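Play kitchen bits – sorting day

Updated Aug 26, 2026

Right, quick page before I forget what's what. Had all the toy kitchen stuff out this week, mostly the small things that live at the bottom of the crates and never get looked at. Pictures as and when, a line or two with them, will tidy the wording later. Munther Haddad asked which pieces are staying for the November open day so this is partly for him.

Sorting rules, such as they are. Anything cracked goes. Anything with a sharp edge goes. Odd lids stay if they fit somthing. White table is best for this – colours show up, small bits don't get lost like they did on the patterned cloth.

Colander first. Pale mint green, oval, little holes in the middle. Goes with the washing-up set and gets used for everything, hats included. Keeping.

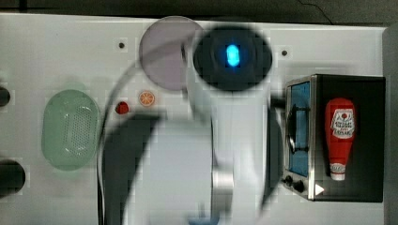

Food next, and there is far too much of it. Small red ones are the favourites with the under-fives, always the first to go missing, so they get their own tub now with a lid that shuts. Please put them back in it! Bread and cheese in the blue crate, veg in the other one. If you find a half of something keep it, the other half is in there somewhere.

Plates and lids – still a muddle. The see-through ones scratch if they're stacked with the pans so I've put a tea towel between. The old Willberg pans are staying too, handles tightened. The Bosman kettle has lost its lid for good, I think, so that's off the list unless somebody turns it up behind the radiator.

Label money: spent 9 pounds on sticky ones from Mavden and they peel. Going back to string tags. The Uvenier boxes are fine but the corners are going, two need tape.

Washing: warm water, bit of soap, rinse, dry flat on a towel overnight. Not the wooden spoons, wipe those only. Anything with a sticker on, wipe round it.

Still to do – cups, the till, the basket of cloth things. Will add more pictuers when the dressing-up rail is sorted. Crates are back on the low shelf by the sink for now, heavy one at the bottom.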